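Speaker notes – "After the breach: what the first week looks like"
Slot is 5 min intro, then straight in. Water. Check clicker.

SLIDE 1
Say hi, say who I work for (Zonlow, incident response, small shop). Ask for hands: who has had to reset a customer password list in bulk? Wait for it. Don't fill the silence.

SLIDE 2
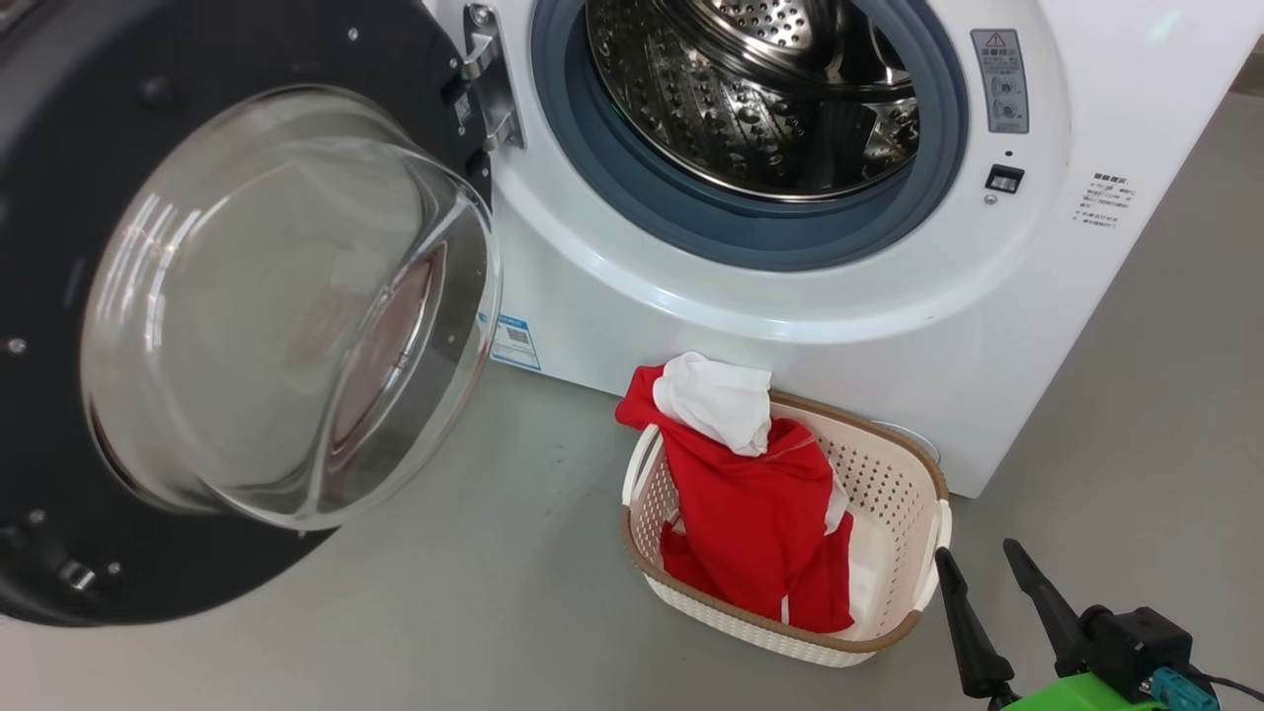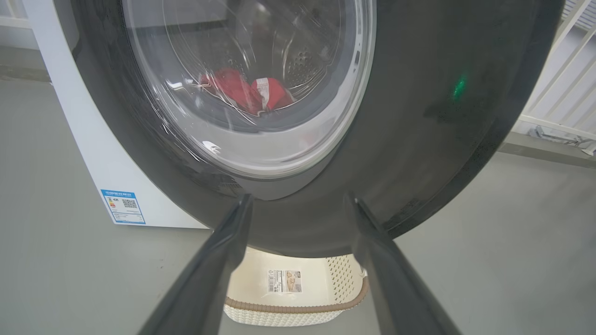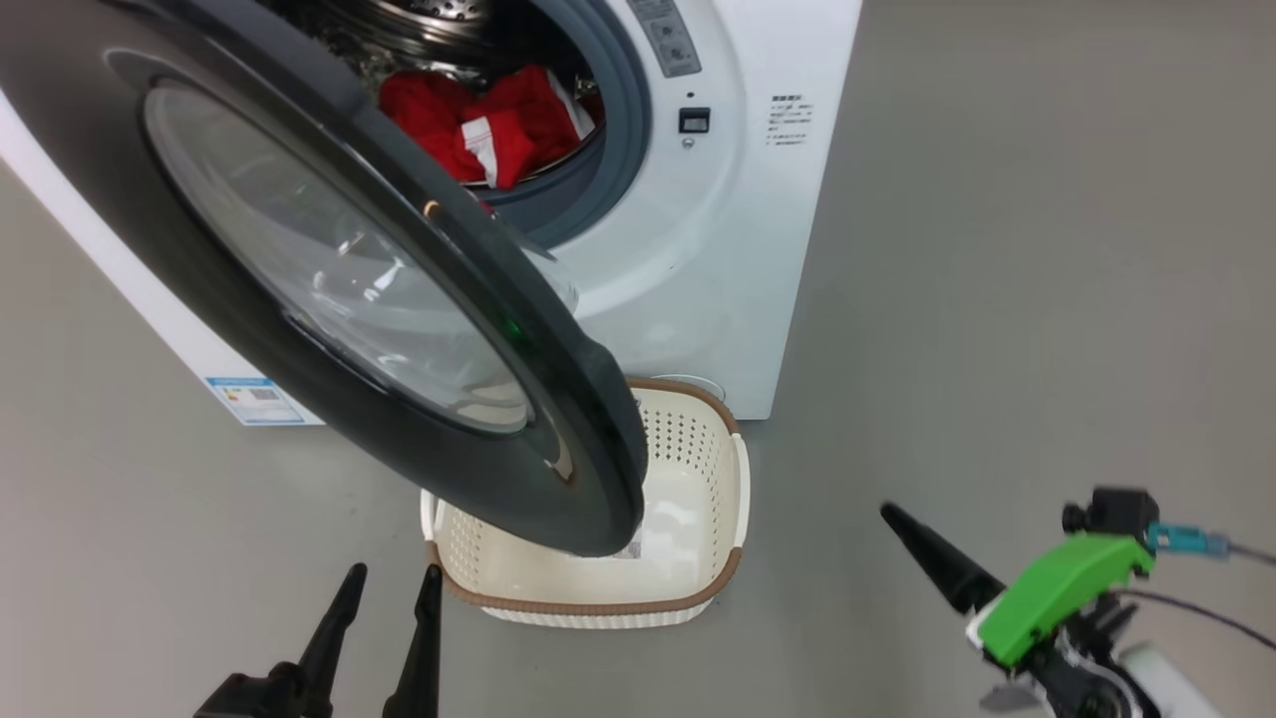
Red laundry, front loader

SLIDE 3 – the case
Lostby, online ticket seller, regional. Client OK'd the name, did NOT ok the ransom amount so don't get drawn on it. Old admin panel on a forgotten subdomain, no second factor, password reused from another site. Attacker in for 55 days before anyone looked at a log.
490 thousand accounts. Emails, hashed passwords, postal adresses for anyone who ever ordered paper tickets. No card data – say this twice, someone always asks.

SLIDE 4 – day one
Email from attacker lands Friday, late afternoon. Of course. Goes to the support inbox, gets tagged as spam. Second one goes to the CEO.
What they did right: pulled the panel offline, kept the disk. What they did wrong: rebooted the web server first, so memory gone. Pause here, people write this down.

SLIDE 5 – hashes
Keep it short!! Old accounts still on unsalted MD5, newer ones on bcrypt. The upgrade only ran when a user logged in, so anyone who hadn't been back stayed on the old hash. 60 percent of the table.
Fix: wrap old hashes in the new one, do it overnight, don't wait for logins. Show the two-line version, not the whole script.

SLIDE 6 – telling people
First draft of the notice was written by legal. Read the opening sentence out loud, let them groan. Then the version that went out – what was taken, what wasn't, what to do tonight.
Palacios hosting team was helpful here, gave us access logs same day. Credit them.
Skip the regulator timeline if running over, it's in the handout.

SLIDE 7 – paying
Careful. My view: payment buys a promise from someone who already broke in. Lostby's insurer saw it differently. Don't argue with the insurer from the stage.
If asked whether the data leaked anyway: yes, part of it, the following February.

SLIDE 8 – go home and do this
List your subdomains. All of them, incl. the ones marketing set up.
Second factor on every admin login.
Logs kept somewhere teh attacker can't reach.
One page with phone numbers on it, printed.

Questions. Cunwood people are in the next slot and need the laptop, so unplug while talking. Handouts by the door.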